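Week 4 – Mentoring and who gets to stay

Welcome back, everybody! Last time we talked about how women find their way into tech jobs, and this week we turn to what keeps them there. Please read the Landska report before class (it's short, I promise).
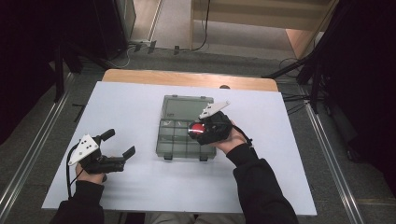

Mentoring programs come in many shapes, and the one at Vareo paired 462 new hires with senior engineers for their first year. Try sorting its goals as you read – picture a grid of small compartments like the organizer's, one goal to each. Bring your list along, plus 5 questions for our 15-minute warm-up.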